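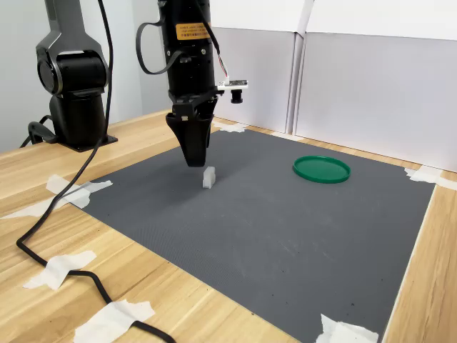
Vodosdale Students' Union withholds backing for Sorkis society scheme

Union asks for figures before any of its 224 societies are moved over

PRESS RELEASE — for immediate use

Vodosdale Students' Union will not sign up to the Sorkis scheme in its present form. The university wants every student society to join Sorkis at the start of the autumn term. The union has read the plan twice and still can't say what most societies would gain from it.

Under the scheme, societies would give up their own sign-up forms, mailing lists and bank accounts. Members would join through a single website run by Hoani, a company hired by the university. Each society would then be scored on how many events it holds and how many people come to them, and the score would help decide how much grant money it receives the following year.

The university says this will make student life "more joined up". That may be so. The union would like to know how a chess society with a dozen loyal members becomes more joined up by having its money held somewhere else.

What the trial showed

Sorkis was tried out last year with 18 societies. The report on the trial calls it a clear success and says that 965 students created an account. It does not say how many of them went on to attend anything, or how many had already been members under the old forms. The union asked for both numbers in March and was told they were being prepared. They had not arrived when this release was written.

The societies in the trial were also mostly large ones, with officers who have time for extra paperwork. The debating, film and hiking societies are well able to look after themselves. The language circles and the smaller faith and hobby groups were left out, and they are the ones most likely to suffer if grants are tied to attendance.

Officers who took part gave the union mixed accounts. Several liked having one place to list events. Others said that paying back a member's train fare, once a matter of a day or two, had become a matter of weeks. One society stopped using the site before the end of the spring term and went back to a paper list at the door.

The question of the fee

Joining through Sorkis adds a charge of 60 pence to each membership. The university describes this as small, and for one student joining one society it is. Many students join four or five, and the plan says nothing about who sets the charge in later years or whether it can go up.

Nor is it clear who keeps the membership records if the contract with Hoani ends. Vodosdale has been here before. The Tusex events calendar was launched with a good deal of noise and closed after two years, and societies lost their old listings along with it.

What the union is asking for

The union is not against change. The present system of forms is slow, and most officers would be glad to see the back of it. Before it takes part, the union wants the full trial figures published, a written limit on the joining charge, and a promise that scores will play no part in grants for at least the first year. It would also like small societies included in a second trial — a real one, with results that are shared whatever they say.

The university has offered a meeting in July, when most students will have gone home. The union has accepted, and has asked for a second meeting in term time that any society officer may attend.

Until then, societies should carry on as they are. Grant forms for the coming year are open as normal, and no society needs to create a Sorkis account in order to apply. Officers who have been told otherwise are asked to forward the message to the union office.

Notes for editors

Vodosdale Students' Union represents students at all levels of study and gives grants to 224 registered societies. The union's written reply to the Sorkis plan is available on request from the press desk, which is open from 10am to 4pm during term.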